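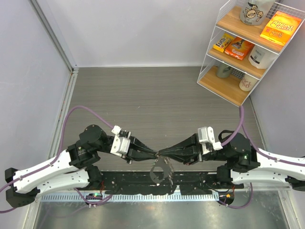
¿Hace falta saber programar para enseñar la célula de dos brazos en una jornada de puertas abiertas?

Basta con saber encenderla, apagarla y contestar preguntas con paciencia. Los programas de demostración vienen cargados en el controlador, y quien atienda la célula solo tiene que elegir uno y dejar que termine. Lo demás es trato con el público, materia en la que este manual ayuda lo que puede.

7. Demostración ante visitantes

Esta sección se aplica a la célula Gurnedia de dos brazos cuando se usa en visitas, demostraciones y jornadas de puertas abiertas. Para el montaje mecánico, véase la sección 3. Para los programas propios, la sección 9, que conviene no estrenar delante de la gente.

El ejercicio principal se llama «agarre compartido». Los dos brazos se acercan desde lados opuestos y sujetan entre ambos una pieza plana y fina. Es menos vistoso que un robot que baila y bastante más difícil. El público suele opinar al revés.

7.1 Antes de abrir la puerta

1. Coloque la valla Smits a 1000 mm del borde de la célula, por todos los lados accesibles. La cinta adhesiva en el suelo no cuenta como valla. Tampoco cuenta un compañero con los brazos extendidos.

2. Compruebe que las dos paradas de emergencia funcionan. Púlselas de verdad, una y luego la otra, y verifique en el panel que el movimiento queda bloqueado.

3. Recorra los cables con la vista y con la mano, con la célula sin tensión. Deben formar un arco amplio entre el eslabón y la pinza, sin quedar tirantes en ninguna postura. Un cable que roza aguanta toda la semana de ensayos y falla con el salón lleno.

4. Retire de la superficie de trabajo cualquier herramienta. Cuente las llaves hexagonales si es de los que cuentan llaves.

5. Encienda el controlador y espere al mensaje LISTO. No lo interprete antes de que aparezca.

6. Ejecute dos veces seguidas el agarre compartido, sin público y a velocidad de demostración. Si la segunda ejecución no coincide con la primera, pase al apartado 7.4.

Nota. La velocidad de demostración es el 70 % de la nominal y viene fijada en el perfil VISITA. Subirla requiere la clave de mantenimiento. Alguien le pedirá que la suba – la respuesta figura en el apartado 7.3.

7.2 Durante la demostración

1. Sitúese junto a la parada de emergencia y quédese allí. La tentación de acercarse al grupo para señalar detalles es grande. Para señalar existe el puntero.

2. Anuncie en voz alta que los brazos van a moverse. Hágalo también cuando el grupo parezca estar atendiendo.

3. Seleccione VISITA > AGARRE COMPARTIDO en el panel Trovoson y pulse INICIO.

4. Deje que los brazos completen el acercamiento sin comentarlo. En esta fase el movimiento es lento y habrá un silencio. No lo llene con el historial de la empresa.

5. Cuando las dos pinzas sujeten la pieza, el programa hace una pausa. Es el momento de explicar el problema: si un brazo tira una pizca más que el otro, una pieza fina se dobla o se escapa. Si la pieza tiene una abertura grande en el centro, hay menos material donde agarrar y el margen se reduce.

6. Pulse CONTINUAR. Los brazos devuelven la pieza a su posición de partida y se retiran.

7. Espere a que ambos brazos estén en reposo antes de admitir preguntas desde la primera fila.

Precaución. No entregue nunca una pieza a las pinzas con la mano mientras el programa está activo, aunque la pausa parezca larga. La pausa termina cuando lo dice el controlador, que no mira quién hay delante.

Precaución. No permita que los visitantes aporten sus propios objetos. Teléfonos, gafas y carnés de biblioteca quedan fuera del alcance de la garantía y, a menudo, fuera de la paciencia de sus dueños.

7.3 Preguntas previsibles

Conviene acordar las respuestas con el equipo antes de la visita, para que dos personas no den tres versiones.

«¿Puede ir más rápido?» Puede. Hoy no.

«¿Cuánto pesa lo que levanta?» Remita al cartel de características. Las estimaciones dichas de viva voz acaban apareciendo en presupuestos.

«¿Y si se equivoca?» Se detiene, se vuelve a la posición inicial y se repite. Si ocurre durante la visita, dígalo con esas mismas palabras. A los grupos escolares el fallo les suele gustar más que el ejercicio.

«¿Me va a quitar el trabajo?» Es una pregunta seria y merece una respuesta de persona, no de folleto. Cuente qué tareas hace la célula en su centro y cuáles no.

7.4 Si el agarre no se repite igual

1. Pulse DETENER y espere a que los brazos queden quietos.

2. Revise las puntas de los dedos. Límpielas con un paño seco. El disolvente de limpieza Stoltix es para el carril y no debe tocar las pinzas.

3. Compruebe que la pieza no está deformada. Cámbiela ante la duda: las piezas de recambio son más baratas que una segunda visita del técnico.

4. Lance CALIBRAR > PAREJA. El proceso no admite público ni prisas.

5. Repita el paso 6 del apartado 7.1. Si el defecto persiste, cancele el agarre compartido y use SALUDO, que mueve los brazos por separado y nunca ha decepcionado a un concejal.

7.5 Al terminar

1. Lleve ambos brazos a REPOSO desde el panel, nunca empujándolos.

2. Corte la tensión con el interruptor general y retire la llave.

3. Anote en la hoja de visitas las ejecuciones detenidas y el motivo. «Cosas raras» no es un motivo.

4. Mantenga la valla colocada hasta que salga el último visitante.

Revisión de esta sección: 8 de abril de 2026. Sustituye a la hoja suelta de enero.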